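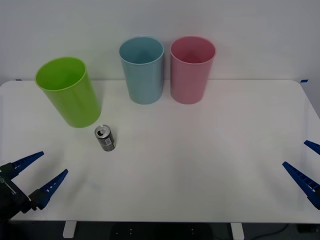

Figure 2. Plastic cups on a white table, the lime-green one leaning to one side.

4.3 Loss and return of cups

Return rates first, as these are what the kitchens asked for. The Anozie loan scheme put 1000 cups into use across the two sites, Skillau and Hikemberg, in June. No deposit at Skillau. Small deposit at Hikemberg, paid back at the hatch. Cups were washed on site, dried on racks overnight and put back out before the morning break. Staff logged each crate as it went out and as it came in. Single cups were not tracked, so what follows is about crates and days, and says little about any one drinker.

By the end of the trial 210 cups were missing. Most went from Skillau. Losses there were heaviest in the first week and then slowed, which fits what kitchen staff told us: people took a cup to their desk, forgot it, and then kept using the same one. Those cups are lost to the scheme but not thrown away. A desk search in the last week brought some back (these are counted as returned, see 3.2). We did not search bags or cars, obviously.
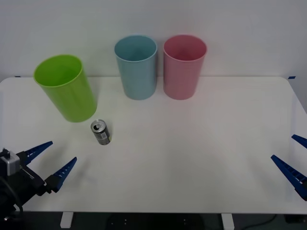 Hikemberg lost far fewer, though the queue at the hatch was a common complaint. People gave up on the deposit when the queue was long and left the cup on a window sill or beside the bin. Cleaners then picked it up. So the deposit may have worked mainly by making it someone else's job to bring the cup back, and the return figure for Hikemberg should be read with that in mind. Cleaners' time was not costed. It should have been.

Rain mattered more than we had planned for. On wet days drinkers stayed indoors and cups came back the same afternoon. On dry days cups went out to the benches and the car park, and the crate count the next morning was short. The effect shows at both sites but is clearer at Skillau, where the benches are further from the kitchen. We have no weather record finer than the daily one so cannot say wether a short shower has the same effect as a full wet day. 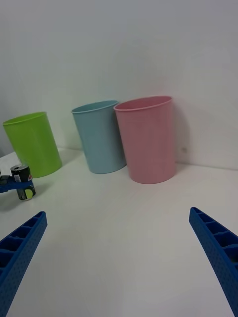
Breakage was low. Staff threw out cups for cracks, deep scratches and, in a few cases, a smell that would not wash out. The last is hard to judge. One kitchen kept cups that the other would have binned, and no common rule was agreed until week 6, too late to be of much use. Breakage totals for the two sites should therefore not be set side by side. Stains were logged under scratches at Hikemberg and not logged at all at Skillau.

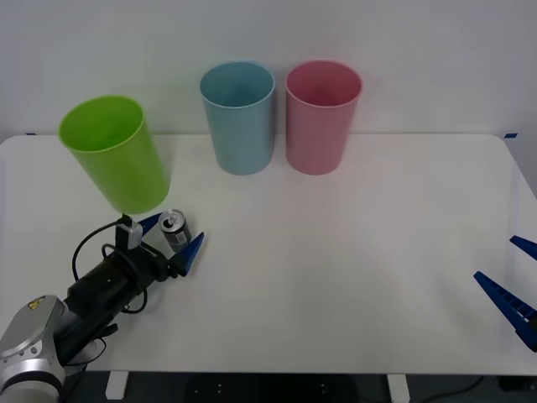
Sorting at the end of the day took longer than washing. Each site had been asked to keep its small and large cups in seperate crates, and the plan was that staff would go by colour alone. This works only if colour and size go together. Where two colours come in nearly the same size, as with the blue and pink cups standing together in the photograph, colour gives the sorter nothing to go on and the cup has to be held against another one. Staff at Skillau dropped colour sorting early and stacked by hand, largest at the bottom. Hikemberg kept to the plan and had more mixed crates.

Some gaps in the log. Two mornings at Hikemberg have an out count and no in count; left blank in the tables, not filled by averaging. Skillau crates marked "part" were entered as half full. Running the totals again with these crates left out changes the order of the weeks but not the gap between sites. Cost per use is dealt with in 4.4.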